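Codon Grants Desk
Setup Guide for Applicant Organizations
Section 4: Entering Your Project Budget

Updated 08/08/2018

Complete Section 3 before you start. The budget form stays locked until your organization profile shows the status Verified.

4.1 Open the budget form

1. Sign in and select Applications from the left menu.
2. Open your draft. Drafts are listed by project title.
3. Select the Budget tab. The form opens on the Personnel page.
4. Check the funding line at the top of the page. For the Lindholm Local History Fund it should read LH-192. If it shows anything else, go back to the Program tab and pick the fund again.

Note: Changing the fund after you have entered costs clears the Match column. The other columns are kept.

4.2 Enter costs

1. On the Personnel page, add one line for each paid position. Enter the job title and leave out the person's name.
2. Enter the share of time spent on the project as a whole percentage.
3. Select Next and enter travel, supplies, and contract costs on their own pages.
4. Give every line a justification of up to 400 characters, including spaces. Text past the limit is dropped when you save.
5. Select Save Page before you move on. The form does not save on its own.

Caution: Do not paste from a spreadsheet with currency signs or commas in the cells. The form reads 1,250 as 1.

4.3 Add matching funds

1. Select Match, then Add Source.
2. Choose Cash or In-Kind. Donated space and donated hours are both In-Kind.
3. Upload a signed letter for each source as a PDF. You can attach up to six letters.
4. If the match comes from another public grant, check the Public Funds box and enter the award number.

Note: Organizations that import their accounts through Skilbridge will see match sources already listed. Review each one and delete any that belong to other projects.
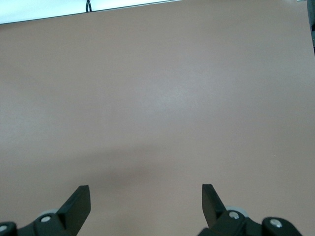 4.4 Check and lock the budget

1. Select Validate. Errors appear in red and warnings in yellow.
2. Fix all errors. Warnings do not stop you from submitting, but reviewers can see them.
3. If you get error 105, the total request is higher than the fund allows. Lower one or more lines and validate again.
4. Select Lock Budget. A locked copy is placed in your Documents folder.

Caution: Only the account owner can unlock a budget. For the December round, unlock requests are not accepted once the application has been submitted.

Go on to Section 5, Work Plan and Attachments.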